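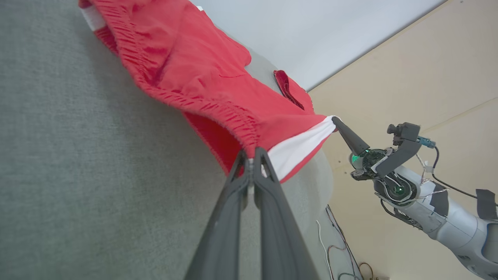 How do you fold a pair of gym shorts so the elastic doesn't fight you?

Fold them in half lengthwise first, seat to seat, then bring the hem up to the waistband and stop there. The elastic only fights when you ask it to go around a second corner.

I got that answer before I had my coat off. The woman who gave it runs the laundry room at the Ratcombe, a secondhand clothing store that takes in far more than it can sell and washes all of it anyway. She has been folding other people's clothes for a living since before the store had a sign. She agreed to talk to me on two conditions: that I leave her name out of it, and that I keep my elbows off the table. I broke the second one within the hour.

The room is in the back, past the shoes. There are two washers, two dryers, a sink nobody has liked since it was put in, and a folding table with a padded top that she covered herself from the inside of an old ironing board. "Hard tables make you slap things down," she said. "You slap, you get creases. I don't know why, I didn't go to college for it."

I had come to ask about sportswear, because sportswear is where my own drawers fall apart. My T-shirts behave. My shorts come out of the drawer looking as if they spent the night in a car.

"Everybody's do," she said. "Shorts are the worst thing in the basket. People think it's fitted sheets. A fitted sheet you do once a week and you can lie about it. Shorts you have to look at."

She pulled a pair off the pile and turned them over a few times with no great affection. The trouble, she explained, is that athletic shorts are built out of parts that want different things. The body of the cloth is soft and will go wherever you send it. The waistband has its own opinion. If there is elastic anywhere else, that's a third party to the argument, and then somebody adds a pocket.

"The pocket's the one," she said. "You have to put your hand in and flatten it. If it's standing up when you fold, you've got a lump, and the lump gets worse under other lumps."

I asked how many people do put a hand in.

"Me."

Her method takes less time to do than to tell. She holds the shorts by the waistband, gives them one shake, and lays them face down. Pockets get pressed flat with the side of the hand. One leg goes over the other. The little triangle that sticks out at the crotch is tucked back in, "like a flap on an envelope," and then the hem comes up to meet the waist. Anything with a drawstring has the string dropped inside first. She does not roll. She had a good deal to say about rolling, most of it about the kind of person who sells books on it.

"Rolling is for suitcases. In a drawer it just unrolls, slower."

Red, she told me, is its own department. The store keeps a basket for red things by the sink, and a red thing with white on it goes in there too, but on top, where she can see it. The first time through, it's washed alone in cold water. She is not sentimental about this. In January a load of choir shirts from a closed-down school went in with one red sock, and she sold the lot as pink for 30 cents apiece.

"They went in a day," she said. "I should do it on purpose."

What about red shorts with a white band, I wanted to know, where the two colors are sewn together and can't be sent to separate rooms?

"Cold water, and don't leave them sitting wet. That's all you can do. If I find them in a heap at the bottom of the washer the next morning, the white's had all night to make friends."

She checks white trim before anything else when a bag comes in. If the trim is still clean, the rest of the garment was usually looked after, or never worn, and she suspects never worn more often than people would like. The Ratcombe gets its big wave of sports clothes a few weeks after New Year's. She sorted 1420 pieces during the last one, a figure she keeps on a card taped inside the cupboard door, under the previous year's, like a child's height. I asked if 400 of those might have been shorts. She said it felt like all of them.

Then she made me try. I shook mine twice, which was apparently once too many, and forgot the pocket. She let me get all the way to the end before putting a finger on the lump.

"Feel that? That's you not listening."

The second pair went better. By the fifth I had stopped leaning on the table, mostly because she had moved a stack of towels to where my elbow wanted to be. I asked whether she folds at home this carefully. She thought it over while doing three pairs to my one.

"I've got a chair," she said.

There is a detergent question that readers always send in, so I put it to her. She uses Vorness powder because it comes in the big tub, and she uses half of what the scoop holds. She has tried the liquid by Murow and says it smells like a dentist. Fabric softener she won't have in the building. It gets into elastic, in her telling, and elastic that has been softened a few dozen times gives up and goes wavy along the edge, and after that no amount of folding will get the thing to lie flat. Dryer heat does the same job faster. Anything with a gathered hem goes over the rack, unless it's raining and the rack is full, in which case it goes in on low and she looks the other way.

My last question was what she would do with a drawer like mine, if she had one afternoon and no choice.

"Take it all out," she said. "Put it on the bed so you can't go to sleep till it's done. Do the shorts first while you're still mad about it. Shirts after, they're a rest."

And the ones I never wear?

She slid an empty Ratcombe bag across the table and went to see about the dryer.

The back room at the Ratcombe takes drop-offs every morning until noon. Bags should be tied, and she would be grateful if you checked the pockets first. Her best find so far is a 100 bill from a board game. Her worst was a banana.

Posted 06/10/2011 in Household. Next time: a visit to the Nkuna button shop, where I am told there is a drawer for everything and I'm not to open any of them.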